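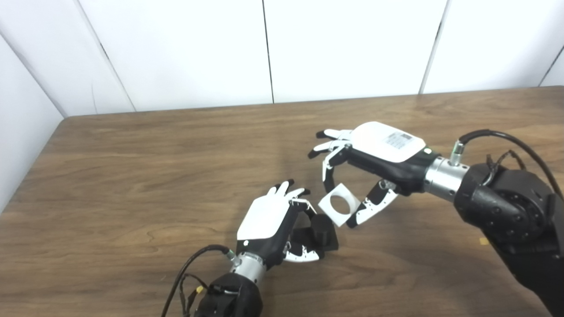 Urnura's new planner lets two hands talk to each other

I spent most of Saturday with the people at Urnura, and I came home with a head full of plate-and-post talk, so bear with me! The short version is that they've put out a new release of Grundico, their planning software for two-armed robots, and the big change is in how it handles jobs where both hands have to work on things that need to meet in the middle.

If you've followed Grundico at all, you'll know the old version treated the arms as two separate workers. One arm got its plan, the other got its plan, and a sort of traffic cop sat between them making sure nobody crashed. It was safe, but boy was it slow. Every time the hands got close, one of them had to stop and wait for the other to finish. Getting a square plate with a hole in it down over a round post could take ages, and half of that was one hand politely doing nothing.

Release 7 throws the traffic cop out. Struan Purves, who leads the planning work, told me they now plan for the gap between the two parts and let the arms sort out how to close it. So the software asks where the hole is compared with the post, and how it's tilted, and then works out the motion for both arms together. If the hand on the base slips a little, the hand with the plate shifts too, without a whole new plan. "We stopped caring where the table is," Purves said. I liked that a lot (he looked a bit worried when I wrote it down).

The fingers are where it gets hard, and I had no idea how hard until I sat through the explanation twice. A plain two-jaw gripper either has the part or it doesn't. With five fingers a side, the plate can turn a bit in the pinch between thumb and fingers, and the arm joints won't tell you a thing about it. The old release took the grip as gospel once the hand had closed. The new one keeps a running guess of how the part is sitting and updates it from the head camera, and that guess goes straight into the plan.

Of course the hands themselves block the view right when you need it most! Once the fingertips come together there's hardly any hole left to look at. Grundico deals with this by scoring each approach on how long the hole stays in view, and it'll take a longer path if it gets a better look on the way in. When it loses sight of things completely it slows down and feels its way by nudging the plate in small circles. I asked whether they'd tried having it search in a spiral, and got a very long answer that I think was yes, and that the circles did better on thin parts.

Now the numbers, for those of you who skip to the numbers. Urnura ran 1,259 attempts at the plate-and-post job on the new release before they were ready to let it out. Purves wouldn't give me a success rate to print, and he wants to redo the set with different lighting first. He did say a fresh plan now takes around 20 milliseconds on the lab's desktop machine, fast enough to replan while the arms are moving.

There's also a small thing that I suspect will make more people happy than the planner will. The replay viewer, which they call Navarro, now lines up the camera picture with the planner's guess, so you can scrub back through a failed try and see the moment the two drifted apart. I had a go at it and found a bad grip in a couple of minutes, and I can barely park a car.

What's missing? Soft parts, for one. Cables and cloth are still off the menu, and so is passing a part from one hand to the other in mid-air. The handover work lives in a separate branch called Vernora, and the plan is to fold it in once the grip tracking has settled down.

If you're on an older release, your saved tasks will load, but the arm priority settings get ignored, so go through those before you run anything at full speed. The update is up on the Urnura download page now, and the release notes list 2 known bugs, both in the viewer.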